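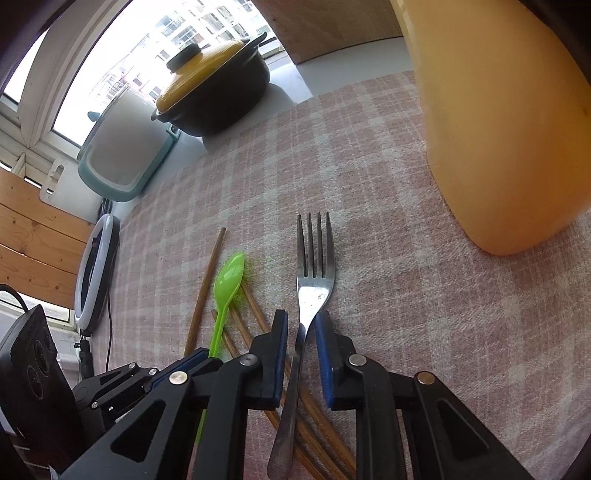

# Two Hands, One Fork, and a Very Long Morning at Horkwood

I went to Horkwood expecting big orange arms behind yellow fences, the kind that weld car doors. I'd packed sensible shoes. I'd even practiced looking impressed in the car.

What I got was an upstairs room with a kitchen counter, a plaid tablecloth in pink and white, and a woman who wanted me to pick up a fork.

"Not with your fingers," said Lumturie Nikolovski, and handed me a gripper.

Lumturie runs the open days at Lykkegaard, the small outfit that has been trying to teach robots to set and clear a table. They let the public in a few times a year (the next one is in May, and you should go!), and visitors get to hold the tools. You carry one in each hand. They're black, with a pair of jaws at the end and dark blue ribbed pads on the inside of the jaws, and there's a trigger that I squeezed much too hard for the first half hour. You do the chore, a camera on the tool records what you did, and all of that goes into the pile the robot learns from. So for a morning I was, more or less, a robot's piano teacher.

I can't play the piano either, for what it's worth.

## The fork

You'd think a fork would be easy. I've been picking up forks since I was one. But a fork lies flat, and it's shiny, and it's thin right where you want to grab it. Lumturie likes people to go for the neck, just below the shoulder, with one jaw on each side and a sliver of space left before you close. Come in crooked and the thing spins away from you. Mine spun away from me six times. A boy of maybe ten at the next table got it on his second try and looked over at me with real pity.

The fork also had company. There was a lime-green plastic spoon beside it, and brown chopsticks, a few of them running right under the fork's handle. I asked if I could tidy up first, and Lumturie laughed and said absolutely not. Their early sessions were all neat rows, she told me, and the robot got very good at neat rows. Then they took it over to Vindby, where there's a test kitchen they share with another team, and somebody dumped a drawer's worth of silverware on the table and it just sort of hovered there. So now it's messy on purpose.

"Does your kitchen drawer look like a restaurant?" she asked me. It does not. I have a drawer at home that hasn't closed all the way in years.

## Bondumico, and a cup of coffee

Once I'd landed the fork (I cheered, I'm not sorry), we moved on to chopsticks. Don't get me started. They roll! You get one end up and the other end swings off to visit the neighbors. The trick is to go for the middle and be patient, and patience is a lot to ask before coffee.

Coffee came at last, and with it the part I'd been looking forward to, where you see what the machine does with everybody's efforts. Lykkegaard's robot is called Bondumico. I asked three people where the name came from and got three answers, so I'll leave that alone. It has two arms, and it stood across the hall behind a line of blue tape.

They gave it a plate, a fork and two chopsticks. It reached over, stopped, seemed to have a little think, and closed on the fork. Up it went. The room was packed and I swear we all breathed in together. It set the fork down on the left side of the plate, a touch slanted, about the way my husband does it.

The chopsticks took longer. It dropped one, went back for it, dropped it again, and on the next go laid it across the plate, which I suppose is a choice. Lumturie didn't seem bothered. The current batch of training has 325 recordings with chopsticks in it, she said, and she'd like a whole lot more before she promises anyone dinner.

## What it's like to be bad at something

I stayed for the afternoon session too, which I hadn't planned. It's strangely good fun being clumsy in a room full of clumsy people. A retired dentist next to me turned out to be superb. My wrists ached, I forgot to check my phone, and by three o'clock I'd logged 44 tries of my own, a good half of which Lumturie said were usable. The others get kept as well, under a different label.

On the way out I asked when I could have one of these at home to empty the dishwasher. She gave me the look she must give everybody who asks that. Then she asked whether I'd come back in May and do spoons.

I've already signed up.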